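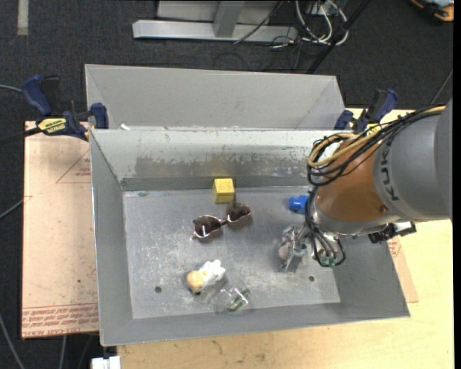 Equipment planning meeting, picking cell, Jun 29, 2018. Yufang Ye in the chair, also taking the minutes, the rota having once again produced that result. Present: the cell group, purchasing, and one person from facilities who had been told there would be lunch. The minutes from March were approved with one correction: "the bin budget" should have read "the bin, budget," two separate items. The group agreed that the question for this meeting was what to buy for the second half of the year and in what order, and that the order should have something to do with need. Purchasing asked what was wrong with the present bin and was referred to the rear wall, where the finish is worn through to a broad brownish patch, and to the floor, which is scratched all over. Purchasing asked whether a scratched bin still holds sunglasses. It was conceded that it does.

## 1. Bins

Two quotes are in. Eston will make a sheet-metal bin to our drawing, sloping sides, same footprint. Corex offers a catalog bin that is nearly the right size, in the sense that it would need a new table. The Corex bin costs less. The table does not.

There was a long discussion of coatings. The cell group wants a matte finish inside, on the grounds that bare metal glares and the vision software has opinions about glare. Purchasing noted that the same group asked for bare metal last time, on the grounds that paint chips. Both positions were recorded at the request of the people holding them, who are the same people.

**Decided:** order 3 bins from Eston, matte inside, bare outside. Lead time is 14 working days from receipt of a signed drawing. The drawing has not been signed. Yufang Ye will find out who signs drawings.

## 2. Clamps and table

The bar clamps at the rear corners of the bins were intended as a temporary measure. The group was asked to say when a temporary measure becomes furniture and could not agree on a date. A fixed mount was priced at the March meeting and struck from the list to pay for chairs.

Facilities asked why the bin sits on acrylic sheet with the protective paper still on. The reply was that the paper keeps it clean. Facilities asked what it was being kept clean for. Carried over to the next meeting.

**Decided:** a bolt-down mount goes on the list as priority two. The clamps stay until it arrives and will not be borrowed for anything else, including shelves.

## 3. Cables and hoses on the arm

This item took up most of the hour. The bundle that follows the arm down past the wrist has grown with each thing added to the tool end, and nothing has ever been taken out of it. The loop at the wrist is the part people worry about when the arm reaches for the corners.

Vida can supply a proper dress pack with a return spring. Stason offers a cheaper set of brackets and straps, which one member described as what we have now, with an invoice. The cell group would like Vida. Purchasing would like to know how many hours were lost to cable trouble this year. The log says 58. Purchasing said that was more than expected and asked whether the log could be checked. The log was checked during the meeting and says 58.

**Decided:** Vida dress pack, priority one, ahead of the bins. The sheet behind the bins was also mentioned, meaning the cables on the carpet, and facilities offered floor channel from stock. Accepted before the offer could be withdrawn.

*Correction from the chair while typing this up: I do not know what "the sheet behind the bins" refers to. It is in my notes in my own handwriting. The floor channel is real.*

## 4. Test objects

The group requested a small annual line for objects to pick. At present the supply depends on what people bring in from home, so the cell is well trained on toys and blocks and other things families no longer want. Clear plastic was named as the hardest category and shiny frames as the next hardest. Both are to be bought in quantity.

Purchasing asked for a list of 60 items with a price beside each. It was pointed out that some would cost less than the time spent typing them. Purchasing said the form has a minimum of one line and no maximum, and that a single line reading "assorted" had been rejected in March and would be again.

**Decided:** a list will be written. The toys will stay in use.

## 5. Spare gripper fingers

We have one spare set. Everyone agreed that one is too few and that the budget, after items 1 through 3, is fully spoken for. A request will go in under maintenance, where it may pass for a repair.

## Actions

- Yufang Ye: find the drawing signatory; send the drawing to Eston.
- Purchasing: raise the Vida order; tell Corex and Stason no, politely.
- Facilities: bring floor channel; return with a view on the acrylic.
- Cell group: write the object list; submit the finger request; leave the clamps alone.

No other business. Lunch was at a different meeting.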